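Narero – a word list of household and market terms

Print this page | E-mail this page | 3 shares | 2 comments

# Narero

Narero is a plain-text list of everyday words collected from older speakers in the villages of Hundell and Nikgate. It covers the kitchen, the garden, the weekly market, weather, and games played indoors. Each entry gives the word as spoken, a standard English meaning, the village, and a short note on use.

## Where the words come from

Most entries were taken down by hand during visits in July. The rest come from the Pálfi notebooks, a set of school exercise books in which a shopkeeper wrote down what customers asked for and what they called it. The notebooks are hard to read in places. Where a word could not be read with confidence it has been left out.

No sound recordings are included. Speakers agreed to have their words printed but not their names or voices, and the village is the only personal detail kept.

## Files

- words.txt – the main list, one entry per line, fields separated by tabs
- variants.txt – other spellings, pointing back to the main entry
- doubtful.txt – words heard from one speaker only
- CHANGES – what was altered in each version

All files are UTF-8. Older copies used a different encoding and the accents came out wrong, so please don't mix them with this version.

## Spelling

There is no settled spelling for most of these words. We write them as close to the sound as ordinary letters allow. A doubled vowel is long. An apostrophe marks a swallowed "t" – common in Nikgate, rare in Hundell.

Plurals are listed only when they are irregular.

## Known gaps

Farm words are thin. So are words for illness, which people were less willing to talk about. Hundell has more entries than Nikgate, so the list should not be used to argue that one village has kept more of its speech than the other.

The section on indoor games was added in version 3 and covers cards, dominoes, counting rhymes and puzzles. It still needs checking against the notebooks. 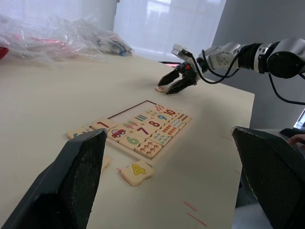 Zoltán Simon wrote that his grandmother used one word for both "to count" and "to deal out cards", and that the list ought to have a single entry with both meanings. The two are still separate in words.txt and will be joined in the next version.

## Use

Free to copy and change, with credit to Narero. Corrections are welcome by e-mail; please give the village and say whether you heard the word or read it.

---

Comments (2)

**marrowfat**
The word you have for a colander was used for any pan with holes in our house, even the old one Dad kept for bulbs. Hundell side.

**J. in Nikgate**
Opened variants.txt in a spreadsheet and it dropped all the apostrophes. Fine in a text editor.

Print this page | E-mail this page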